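Do you start a recording with the gripper open or closed?

Posted by Modupe Tijani in Handheld Grippers

Our Zudenthorpe group has a rule sheet for demonstrations and it says "begin in neutral." It doesn't say what neutral is. Half of us begin open, half closed, and we have 247 clips that disagree with each other. Who's right?
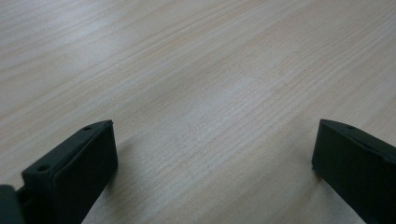 Nesrin Keskin
replied 4 hours later, marked helpful

Open, jaws apart, pointed at bare table, nothing between them. Hold still for 3 seconds, then reach. Same at the end. Write the word "open" on your sheet and cross out "neutral," which has started more arguments in my lab than the thermostat. Check that both fingertips are in view before you move. Don't re-record the old clips, just tag each one with how it starts.

Ladan Mousavi

closed. always did closed on the Mugo, never had a problem

Bernice Quaye

Closed is fine if everybody does it, and everybody won't. I'd go with Nesrin. One addition: put the starting state in the file notes as well. We skipped that in February and I got to open 2,038 clips by hand. My wrist has opinions about neutral too.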